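Filed under: Robotics / Manipulation / Threads

1/ Thread on a result from our cloth work. Short version: for two-arm folding, where the first gripper pins the cloth matters more than how the second gripper moves. We spent most of the spring tuning the second part.

2/ Setup. Two fixed arms on one rail, parallel-jaw grippers, one shared policy that outputs both arms' actions. Training data is teleoperated. We call the policy Goson. The baseline is Admasu, our older model, same encoder, no pin head.

3/ The task: start from a crumpled garment, end with a flat one. Folding comes later and is scored separately. Most papers report the two together, and that hides where the failures are. If the cloth is flat, folding is close to a scripted motion.

4/ A "pin" here means one gripper presses the fabric against the table and holds position. No grasp needed. The other arm then grasps an edge and pulls away from the pin. People do this with the heel of one hand when they make a bed.

5/ Admasu has no concept of a pin. It learned to grasp with both grippers and pull. That works on towels. On shirts and trousers it drags the whole garment toward whichever arm closes first, and the second grasp lands on bare table.

6/ Goson adds one small output head that predicts a pin point on the cloth before either arm moves. The arms are then conditioned on that point. The point is predicted again after every pull.

7/ Labels for the pin head came free. In the teleop logs we take any moment where one gripper is low and still while the other is moving, and project its position into the overhead view. No manual annotation. Some labels are wrong. We left them in.

8/ Data: 500 demonstrations, all collected in March at our Tilesstead bench. Garments were mixed sizes, mostly shirts. Clutter stayed on the table during collection and during testing. We did not clear it between episodes.

9/ On clutter: we tested a version trained on a bare table first. It treated any colored object near the cloth as part of the cloth. Leaving things out during collection fixed this with no change to the model.

10/ Evaluation: 50 trials per policy, same garments, same starting crumple procedure (lift by a random point, drop). Success means the garment is flat enough that the Groter folding script can run without a correction. Limit of 5 pulls per trial.

11/ Result: Goson succeeds in 61 percent of trials on a held-out set pooled over several repeats of that protocol. Admasu never got past towels in any reliable way. I am not quoting a single number for it because the per-garment spread is too wide for an average to mean much.

12/ Ablation A. Keep the predicted pin, replace the learned pull with a straight line away from it. Small drop. Ablation B. Keep the learned pull, pin at the center of the cloth mask. Large drop. This is the comparison that changed our minds.

13/ What the two arms look like at work on dark pinstriped cloth, left gripper pressed down on the fabric, right gripper reaching in toward the other side:
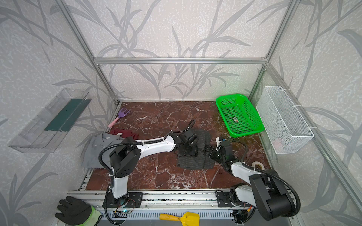 14/ Failure modes, most common first.

Pin on a double layer. The top layer slides over the bottom one, and the pull makes a new fold. The overhead view can't separate the layers.

Pin too close to the grasp. Not enough cloth between the two to flatten anything. A minimum distance helps on large garments and hurts on small ones, so we took it out.

Arms block each other. With both bases on the same rail, some pin points leave the second arm no clean approach. The policy tends to wait, then time out.

15/ Stripes. We expected a printed pattern to help, with the line direction giving the model something to read. We see no clear effect either way. The set is too small to split by pattern, so treat this as a non-result.

16/ Pressing force is not measured. The pin is position controlled, at a fixed depth relative to the table surface. Thick fabric gets pressed harder than thin fabric. A compliant wrist would be the proper fix.

17/ Not tested: knits with a lot of stretch, anything with a zipper, anything wet. I would expect stretch to break the method, as the cloth can return to its old shape once the pin lifts.

18/ Next is a pin score that accounts for reach, so the first arm stops choosing points the second arm can't work with. The label script goes out with the writeup. The weights will follow after we rerun ablation B with a second random seed.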